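Search this forum
Keyword or member name
Advanced search

Cord storage in a small rental bathroom, what works?

tansyfield
Posted Oct 9, 2024
We have a one-bath rental, 517 square feet total, and the landlord doesn't allow drilling. Between us we have a dryer, a flat iron, a trimmer and two toothbrush chargers. There is one drawer. Every morning I pull out one thing and three others come with it. I'm looking for ways to store cords that don't need hooks in the wall.

bluekettle28
I gave up on the drawer and bought a Lalter over-door rack. It has 2 deep baskets and the top one holds the dryer and the iron. The door still closes. As for the cords, I twist them into a ring and that's all I do. No ties. 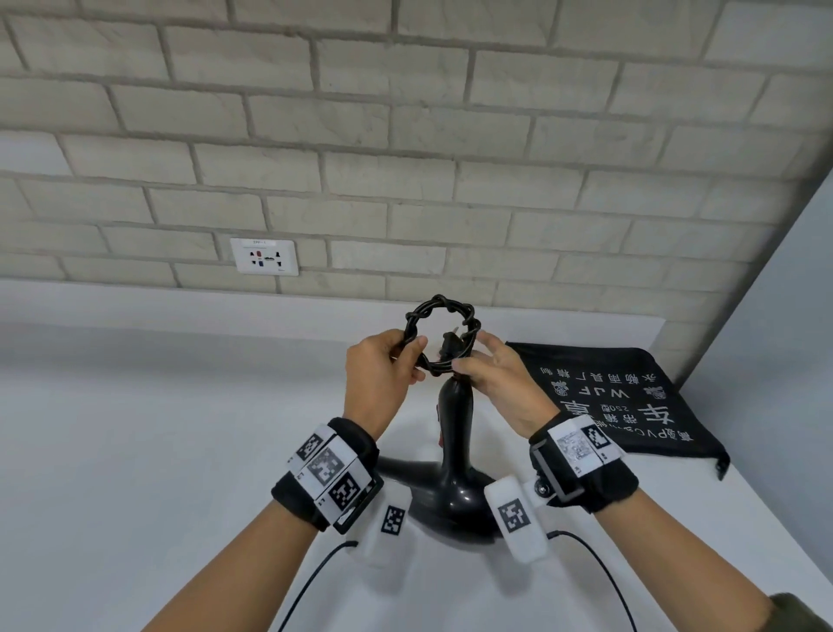
I've stored them this way since April and it's faster than any strap. The rack rattles a little when you open the door, so put felt pads on the back. Measure the top of your door before ordering. Ours was thicker than the listing allowed and I had to bend the hangers out.

old_porch
Twisting a cord that tight is a bad idea. The wire usually fails where it enters the handle, and every twist puts strain on that spot. Make loose loops, leave some slack at the handle, and use a hook-and-loop strap. A pack of 100 costs very little and you'll use them on everything.

bluekettle28
Mine are fine so far. A loose loop just comes apart in the basket and I'm back to the same mess.

old_porch
That's what the strap is for.

mapleandrye
I agree with old_porch about the slack, but straps get lost in my house. I cut toilet paper tubes in half and slide the folded cord inside. It looks cheap but it's behind a cabinet door.

tansyfield
Is the Lalter one the wire kind or solid plastic? I'm worried about damp in a bathroom with no window.

bluekettle28
Coated wire. No rust yet. I do all the drying and cord winding out at the counter, and the rack is only for storage. 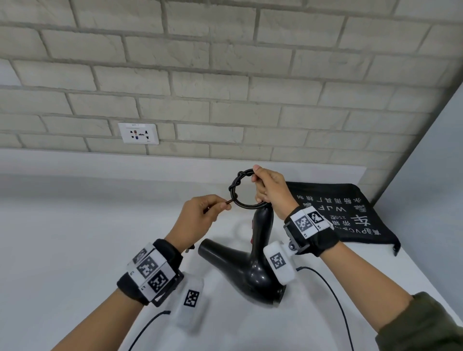
Winding up the dryer cord at the counter.

gravelroad
I'd skip the rack. We had the Didura version and it scraped the paint off the top of the door, which came out of our deposit. Now we use a rolling cart from Weltano, 28 inches high, that fits between the sink and the tub. The top tray holds dryers and the lower trays hold towels.

mapleandrye
A cart only works if you have floor space. In 517 square feet I'd want the floor clear.

gravelroad
It rolls out to the hall when we need the room. I'd still take that over repainting a door.

tansyfield
Thanks, all. The gap next to our sink is too narrow for a cart, so I'm going with the rack and felt pads, top edge included. Loose loops and straps for the dryer. I may try the tubes for the chargers. Has anyone used the Erraji drawer dividers? They're on sale and I still have the one drawer to deal with.

old_porch
I have them. They hold up, but they slide unless you put shelf liner underneath.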